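卡拉布鲁特公共洗衣房改善项目 阶段进展汇报（七月）

致普拉肯基金各位同事，项目组敬上
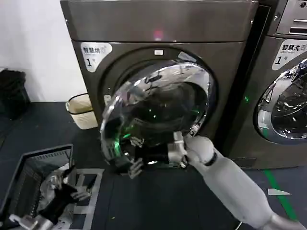
克里斯托夫读完上一份简报后来信说，他最关心的还是烘干这一头：洗的人多，烘的人排队，衣服在筐里一放就是半天，住户心里着急，这件事到底改善了多少？

克里斯托夫问得很实在，我们就从烘干说起吧。先要谢谢各位这半年来的耐心，春天那份预算改了又改，你们一次也没有催过，我们都记在心里。

洗衣房现在有洗衣机，也有烘干机，一号烘干机的门上方左侧贴着“智慧烘”的白色标签，住户预约的时候直接报“一号”就行，不用再比划“靠里面的那台”（以前为了这句话，真是闹过不少误会）。旁边紧挨着同色的洗衣机，洗完转身就能放进去烘，走不了两步路。年纪大一些的住户特别喜欢这一点，湿床单有多沉，抱过的人都知道。

先报几个数字。从开放到六月底，登记的烘干一共3248次，其中晚上七点以后的有681次，比我们当初估计的要多。楼里经常来用的住户有170多户，有几户是隔壁楼的，听说之后自己找过来的，我们也都欢迎。晚间用得多，说明下班以后才是大家真正洗衣服的时候，所以从六月起，关门时间从晚上九点延到了十点半。延时以后电费涨了一点，还在预算以内，明细放在附表二里。

再说说筐子。我们在机器旁边备了黑色的塑料洗衣筐，四面带通风孔，用来装要烘的和烘好的衣服。起初买过一批布袋子，样子很好看，可是放在地上立不住，衣服一倒就散出来，用了两个星期大家就都不肯用了。换成硬筐以后顺手多了，把筐放在机门前面，衣服一件一件往里送，掉到地上的少了很多。筐子每周用清水擦一遍，这件事由莱文特排班，到现在没有漏过。

垃圾的事情也要提一提。机器边上放了一个米色的小废纸篓，套着白色袋子，给大家丢绒毛和口袋里翻出来的纸巾。篓子很小，满得也快，忙的时候一天要换两次袋子。我们商量过换一个大的，奥德里希担心大的占地方，挡住开门，毕竟烘干机的圆门往外打开以后要让出不小的一块地，人还得站得下。这件事先放一放，等秋天重新量过地面再定。

使用说明也重写了一遍。旧的那份太长，密密麻麻两大页，贴在墙上没有人看。新的只有半页，字放大了，写的是衣服拍松再放、一次不要塞满、烘完清绒毛、取衣以后把门带上。深浅颜色要不要分开烘，住户的意见一直不太统一，我们写的是“建议分开”，浅灰和白色的衣服最好自己烘一桶。

维修方面，这一期报修28次，大半是小毛病：门没有扣紧、滤网堵了、预约的时间对不上。真正需要师傅上门的只有四次，里雷尔维修站的人来得都很快，最慢的一次也是第二天上午就到了。马特斯把每次报修都记在本子上，哪台机器、什么时候、怎么修好的，翻起来很方便。你们下次过来，请一定看看这个本子，他的字写得可比我的工整！

还有两件事没有做完，也应该如实说。一是折衣台，原定六月装好，木工那边的尺寸报错了一回，要推迟到八月。住户现在只能抱回家去叠，有些不方便，我们也道过歉了。二是预约登记，现在还是纸本，晚上人多的时候容易写重。沃南斯那套登记办法我们试用过几天，年轻人觉得好，老人家嫌麻烦，目前的想法是纸本和手机两样都留着，每天早上八点对一次。

下一期的经费，我们打算先用在折衣台和地面防滑上，剩下的留作滤网和密封圈的更换。申请表随这份汇报一起寄出，数额和年初谈的一样。德内什问过能不能添一台烘干机，我们也想，不过电路要先请人来看，看过以后再单独写给各位。

各位如果方便，傍晚过来坐坐，那个时候人最齐，住户也愿意聊。茶是有的，椅子还差几把，我们再去借。

卡拉布鲁特洗衣房项目组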